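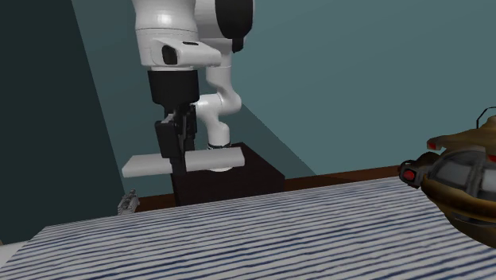

Most written specifications for rented kitchens and dining rooms fail at the level of textiles. I have reviewed tenancy inventories for a living long enough to have a view on this, and the view is that cloth should be specified with the same care as flooring. An inventory will give the model number of an oven and then list "tablecloth, 1." That entry cannot support a claim. A blue-and-white striped cloth is a different replacement problem from a plain white one: the stripe has a width and a direction, and a substitute bought two years later will usually match in neither. The entry should record fiber content, finished dimensions, stripe width, hem type and weight per square yard.

The standard objection is cost. Rangi Costigan, who managed the furnished units at Sternside before moving to Dalsgaard, put it to me that an inventory clerk has a fixed time in each room and that soft goods are the cheapest things in it. The second part is true per item. It is false per tenancy. At Sternside, 253 deposit disputes went to review over the period I was given, and linens were the largest single category by number of line items. The average sum claimed was small. The staff hours attached to each claim were not.

Part of the trouble is the vocabulary. "Cotton" on an inventory may mean a woven cotton, a cotton-rich blend or a coated fabric with a cotton backing. These wash at different temperatures and shrink at different rates. A tenant who launders a blend according to a cotton label has followed instructions and will still be charged for the result. I regard such charges as unsound, and I think most reviewers would agree if the file gave them anything to work with.

Runamel takes the opposite course and buys one pattern in bulk, in a single lot of 2,000, so that every unit has identical cloths and any piece can replace any other. This works until the lot runs out. Dye lots vary, and the reorder is visibly off against the older stock. Sesteo holds back 1,000 pieces unissued for that reason, and accepts the storage charge. I prefer the Sesteo method for large operators. For an owner with 2 apartments it makes no sense, and a proper written entry is the only practical control.

The form I use has six fields and fits on one line. It was revised in May to add a field for shrinkage allowance, expressed as a percentage of the finished length. Clerks dislike that field and tend to leave it blank, in which case I send the sheet back.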